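Tokwood Two-Arm Bench Kit (club edition)

Posted 2020-05-30 by Rosalba Tedesco

Okay, so this is the page I kept promising everyone at the spring meet! The Tokwood is the bench our student club has been building and rebuilding for two semesters, and we finally have enough parts to sell a few to other clubs. You get two small arms, the aluminum rails, the mounting plates, two two-finger grippers and a bag of hardware that is way bigger than you'll need (sorry, Pascual packs those).

Both arms bolt to the front rail, so your students can stand behind them and see what the grippers see, more or less. We use ours for sorting hand tools, and pliers are the one job every new team wants to skip. The handles lean all over the place and the jaws catch on each other. Start with them anyway. 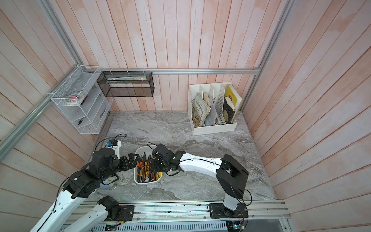
How long does it take a new team to put the kit together?

Plan on 14 hours if nobody has built one before. Our second group did it over four after-school meetings, and most of that time went into squaring up the rails.

The walls and tabletop aren't included. Use whatever you've got, but please don't go with anything shiny, we lost most of a month to glare on our first top. Same goes for the basket and the tools. Pascual Ocampo wrote the starter lessons, 6 of them, and they come printed and as files. Lesson three is the long one.

The Cabral controller board ships separately. If your club already owns one, tell me when you order and I'll take it off the price. The older Drunex board will run one arm but not both, and I've given up trying.

Recommended for ages 14 and up, with an adult in the room. Cable clips: 18 per kit. Spare finger pads: one set per gripper.

We're making 35 kits in this batch and they go out in June. Clubs going to the Arier meet get theirs first, so put your team name in the order notes.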